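Saturday

Up at six. Rain in the night, so I skipped watering and went straight to the accordion. The low G reed is still slow to speak. I cleaned the slot with a strip of paper and it improved a little, then went back to how it was by lunch. Vutov quoted me 400 for a full retune, and I'm not paying that before the fall dances.

Practiced the Cosach waltz for 70 minutes. The B part is fine at a slow tempo. At speed my left hand gets to the D minor late every time. Wrote the fingering out again in pencil and taped it inside the case.

Drove over to rehearsal at two. We ran the first set twice and dropped the polka. The waltz came fourth and I got through it with one bad bar. We stopped at half past three for a break. 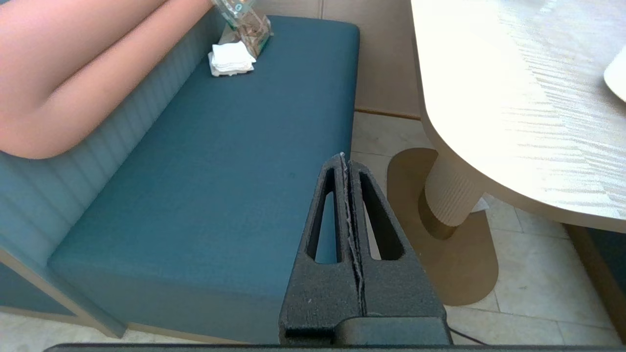 Tamara Lytvynenko thought the waltz should go last, when people are tired and want something slow, and she wanted the repeat taken out. Dindo Saludo didn't care where it went as long as the key stayed put. We left the repeat in for now and moved it to the end of the set.

Home by six. Bought 20 stamps on the way and forgot the eggs. The car is 2000 miles past its oil change, so I need to call Arnia on the next weekday. Soup for supper. Played the left hand alone until nine, quietly, with the window shut. Still late on the D minor.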